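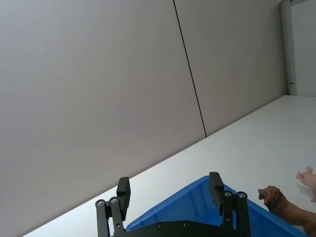
Ticket 131 -- Wrist view policy reaches past the object on the toy sorting task
Project: Movonwood
Component: grasp policy, wrist camera input
Status: closed, with one follow-up
Opened from: Clevthorpe lab

Summary

After we retrained in February, the policy which uses only the wrist camera started to close the gripper too early or too far to the side. The task is the usual one: take a toy animal from the white table, put it in the blue bin. The policy with two cameras (wrist and overhead) did not show the problem. I want to use the wrist-only policy for the Kowalczyk comparison, so I need to understand the difference before we report any number.

Steps to reproduce

1. Start the arm from the home pose above the bin.
2. Load the wrist-only checkpoint, Porkus config, default action chunk.
3. Put the pig on the table to the right of the bin, and the lion close to the rim.
4. Run until the gripper closes, or until the time limit.

Expected: the fingers come down on both sides of the pig and close.
Observed: the gripper goes down between the two animals and closes on air, or it pushes the lion. In a first block of 13 trials I got 3 good grasps.

Log

09:40 -- Checked the camera calibration first, as this was the problem last time. Reprojection error is normal. I also tightened the camera mount. No change in behavior.

10:15 -- Compared the image preprocessing of the old checkpoint and the new one. The old one resized the full picture. The new one makes a center crop before the resize. This was added to the shared config for the overhead camera, where the borders are not useful, and the wrist camera inherited it.

10:50 -- Saved the network input for several start poses. From the home pose, objects to the right of the bin are already near the border of the wrist view. After the crop the pig is missing completely, and from the lion only a part of the head remains. The policy has to guess, and I think it guesses the mean position from the demonstrations. This would explain why it goes between the animals.

11:20 -- Question from the evaluation side: why was the validation loss not worse? My answer: the loss is averaged over all time steps, and in most of them the gripper is already above the object, so the object is in the center. Only the first part of the approach suffers. I plotted the loss against time step, and the first part is clearly higher than with the old checkpoint. We did not look at this plot before. I propose to add it to the standard training report.

13:30 -- Turned off the crop at inference only, same weights. Result is worse, the arm hesitates and stops above the bin. This is reasonable, the network never saw pictures with this scale. Please do not use this as a workaround.

14:00 -- Started retraining with the crop disabled for the wrist stream and kept for the overhead stream. Same demonstrations, same seed, nothing else changed.

Next morning, 08:30 -- Training finished. Repeated the same block with the same start positions (marked with tape under the table edge, see the setup notes). Now 11 good grasps from 13. The 2 failures are both with the pig turned away from the arm, and the fingers slip on the back. The fingers arrive at the correct place, so I count this as a different problem.

09:10 -- Ran the two-camera policy once more as a control. No change that I can see.

Cause

Crop setting was shared between the camera streams. The wrist-only policy lost the border of the view, and exactly there the target is at the start of the approach.

Resolution

Crop is now set per camera in the Porkus config. A missing value gives an error and does not fall back to the shared value. Old checkpoints still load, but they print a warning.

Note for the comparison

Wrist-only results made with the cropped checkpoint should not go in the Kowalczyk table. I moved them to the archive folder and did not delete them -- maybe they are useful for an appendix about field of view. The number of trials is small, so I would not write a success rate from this ticket in the paper. The full evaluation has to be run again with the new checkpoint.

Follow-up

Slipping on the pig when it faces away: separate ticket, assigned to the Clevthorpe lab. Please attach the finger opening log there, not here.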